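Category: Flooring / Underlayment and Finish

The Zamora underlay from Zullska is a dense rubber-cork sheet sold in rolls, meant to go beneath a click-lock floor on a concrete slab. I bought enough to cover 469 square feet across two rooms and a hall. The price came to 200 dollars more than the foam I had used before. The floor has been down since July, through one full heating season.

Slab preparation took longer than the installation. The manual allows a deviation of 1/8 inch over six feet, and my slab missed that in two places. Otis Crenshaw lent me his grinder for the high spot near the hall. The low spot took one bag of self-leveling compound.

The sheet cuts cleanly with a hooked blade. A straight blade drags and leaves crumbs, which have to be vacuumed before the seams are taped. The supplied tape is poor. It lifted overnight on three seams, and I replaced all of it with Surnitness seam tape, a foil type that held on the first pass. Rolls should rest flat for a day before cutting. I gave mine four hours, and the ends curled. 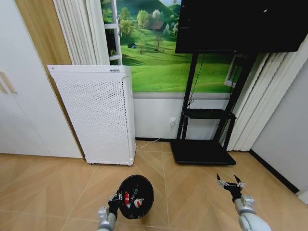
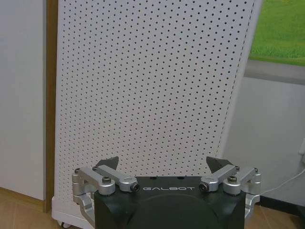
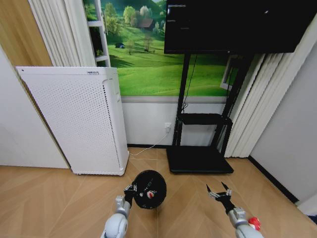
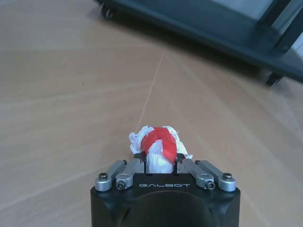

Light tan wood-look floor in the first view, with its diagonal herringbone-like layout.

Impact noise is the reason most people buy this product. I used a phone meter app, so the readings are good for comparison only. A dropped golf ball measured 7 decibels lower in the room below than it did over the old foam. Footsteps in hard shoes improved less. Voices and television sound came through the same as before, and the packaging makes no claim about either.

Compression is the second question. A loaded bookcase has stood on one wall the whole time with no visible dip along its base. I checked the plank joints there with a feeler gauge and found no gap. Under a rolling desk chair there is slight movement at one end joint, right at the edge of the leveled patch – probably my work and no fault of the sheet.

The smell is noticeable. It faded after nine days with the windows open. Rafferty Ambrose put the same product in his basement and reports two weeks, with less airflow.

Skenari sells a similar sheet that is thinner and comes with better tape. I would choose it where door clearance is tight. For a bedroom over a living room, the Zamora is the better sheet.

Rating: 4 out of 5. One point off for the tape.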